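Chapter 4
Who Does the Handling Now?

I spent eleven years in the returns room at Himau before I ever taught a class, and I still can't walk past a shoe without wanting to flip it over and check the sole. So when the company started moving part of that job onto grippers, I took it a little personally! We'll be staying with shoes for most of this chapter. 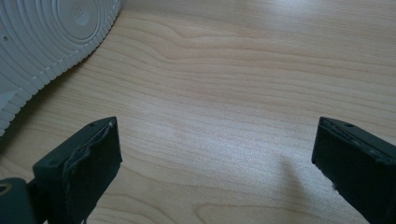
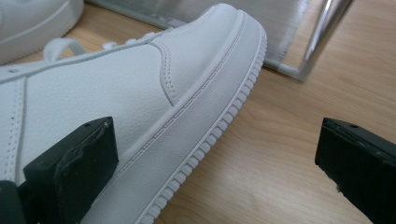
My old bench partner, Rajeshwari Unnithan, could get through over 600 returns in a good week. Pick up, turn, look at the tread, press the toe, put it back with its mate. Ask her how hard she pressed and she'd just shrug (I couldn't have told you either). Then a small team from Kamedus came in one October with a hand-held gripper, and suddenly somebody had to put all of that into words. How wide do you open before you reach for a toe? Where do you take hold so you don't crease the upper?

Rajeshwari ended up teaching them. For 17 weeks she worked the gripper herself, grumbling about her wrists, and her job title stayed exactly the same the whole time. Her pay did too — we'll come back to that in Section 4.3, where I've put her grievance letter and the reply from Willy Verstraete, the site manager.

I like this case because the change came in sideways. The robots were still months off, and already the day felt different. People talked less at the bench. New hires learned the gripper first and the shoes second, and the older hands had opinions about that, believe me.

Before you read on, think of one thing your own hands do at work and try writing it out for a stranger. Keep the page. You'll need it for Section 4.1, which starts with the question of who owns a skill once it has been recorded.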